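Clubhouse > Reading > Short Fiction > The Seventh at Skellelberg

The Seventh at Skellelberg
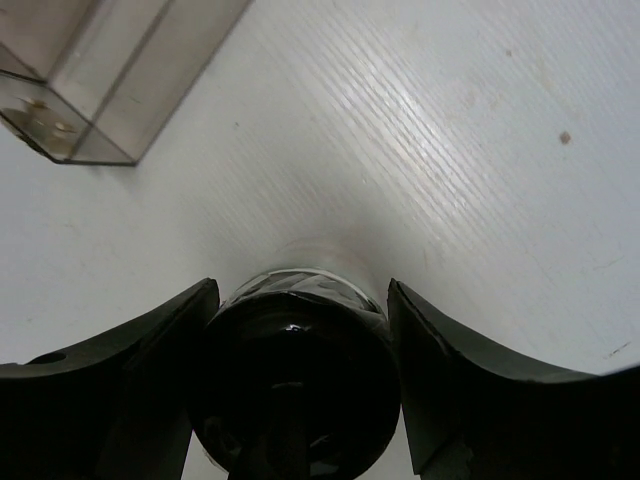 A clear plastic box on a white tabletop.

Hidayah Santoso got to the course at twenty past six and found the gate already unlocked. Cheung's truck was in the lot with its headlights on. She knocked on the window and he turned them off.

"You'll kill the battery," she said.

"I was thinking," he said.

She got her bag out of the trunk and changed her shoes sitting on the bumper. It was Thu 11 November and the course would close for the winter at the end of the week. There had been frost two mornings running. The flags were still out, but the ball washers had been drained and turned upside down on their posts.

Cheung had kept the greens at Skellelberg for longer than she had been a member. He did not play much anymore. His left knee was bad and he said he saw enough grass at work. But once a year, before the close, he played the back loop with whoever was around, and for the last few years that had been her.

"We'll start at the fourth," he said. "The first three are white."

They walked out along the service road. He carried a half set in a canvas bag with a broken strap. The fourth was a plain par 4 up the side of the hill, and they both made five. On the fifth she hooked her drive into the ditch, took a drop and made six. He made another five. He hit everything low and not very far, and it went where he was looking.

"They sent me the drawings," he said on the sixth tee.

"For the seventh?"

"Trollov's drawings. They came in a tube."

Trollov was the architect. The club had hired him in the spring, after the vote, and he had come out three times and walked around in good boots. The plan was to lengthen the course, and most of the length was going to come from the last hole on the hill. The seventh at Skellelberg was a par 3 that dropped off a ledge to a small green with the Dririne creek behind it. It had been built in 1944, when there was no money and few men, by two brothers who owned a mule. Nothing about it had been changed except the sand.

"What did he do to it?" she asked.

"Hit your ball."

She hit it. It was her best swing of the morning, a drawing five wood that ran up between the bunkers. Cheung watched it stop and then teed up his own.

"He moved the tee back across the road," he said. "It's a par 4 now. The hole is, in the drawing. The green's on the other side of the creek and there's a bridge."

"What happens to the old green?"

"Fairway."

He hit, and they walked. The sun was over the ridge by then and the frost was going off the low ground in patches. She putted out for a four. He missed from three feet and knocked the ball back to himself with the putter.

"You could have said something at the meeting," she said.

"I'm staff."

"You could have told me, and I would have said it."

He thought about that while he put the flag back. "You voted for it," he said.

She had. She had voted for it because the letter said the course was 498 yards shorter than the next one down the valley and was losing members because of it. The letter had a chart. She remembered reading it at the kitchen counter with her coat on, and filling in the card, and putting it in the mailbox the same night. The seventh was not mentioned by number. It said "selected holes on the upper loop."

"I didn't know it was this one," she said.

"No."

The path to the seventh tee went up through the pines, and he took it slowly, a hand on the rail. At the top there was a bench and a wooden box for broken tees. The green lay below them, small and dark, with one long shadow across the front of it. The creek was loud. It had rained hard the week before.

"What have you got?" she asked.

"Seven. You?"

"Eight, I think. There's no wind."

"There's wind," he said. "It's down there. Look at the flag."

The flag was standing straight out toward the creek. Up on the ledge she could not feel anything. She put the eight back and took the nine, and he nodded, or else he was only settling his cap.

She hit first. The ball went up against the hill on the far side, where it was hard to see, and then dropped into the light and landed on the front of the green. It rolled to the back and stayed there. Cheung hit his seven, the low shot he always played. It landed short, jumped once on the bank and ran on after hers. From the tee they could not tell which was closer.

He did not pick up his bag.

"First job I had here was this green," he said. "I was nineteen. They gave me a hose and told me not to let it die. I came down here every night that August. I'd put the water on and sit on the bank and move it every half hour."

"Did it live?"

"You're looking at it."

She sat down on the bench. After a minute he sat down too, with the bad leg out in front of him. A man with a dog went by on the road on the other side of the creek, and the dog stopped to look up at them.

"When do they start?" she asked.

"December, if the ground's soft enough. They'll strip the turf first. I asked if I could have it."

"The whole green?"

"What they don't want. Trollov said it was all right with him. He was decent about it." He rubbed his knee. "I've got that piece behind the barn where the old nursery was. It's about flat. It won't putt the same."

"You'd need help laying it."

"I would."

"Call me when they cut it," she said.

They went down the steps one at a time. His ball was outside hers by the length of a club. He putted first and left it on the lip, and she told him it was good, but he walked up and tapped it in anyway. Hers was eight feet, downhill, breaking toward the water. She took a long time over it. She hit it too softly and it fell off to the low side and stopped.

"Three," she said, when she had made the next one.

"Three," he said.

He wrote both scores on the card and handed it to her. Then he got down on his good knee, took the fork out of his pocket, and fixed her pitch mark, and after that another one a little way off that somebody else had left. She held the flag until he was done.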